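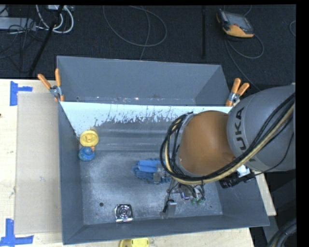
The Brotmont is a short, thick cigar sold under the Arkenon label and said to come from the town of Dristthorpe. Its origin is disputed. The label claims an unbroken recipe going back 13 decades, but no sales record that old has been produced. Ľubica Brabec, who wrote a history of the brand, found only two early mentions, both in advertisements. The wrapper is described as "aged eight years," a claim with no outside check. Reviewers report notes of cedar and pepper, as they do for most cigars at the price. It is sold in boxes of four.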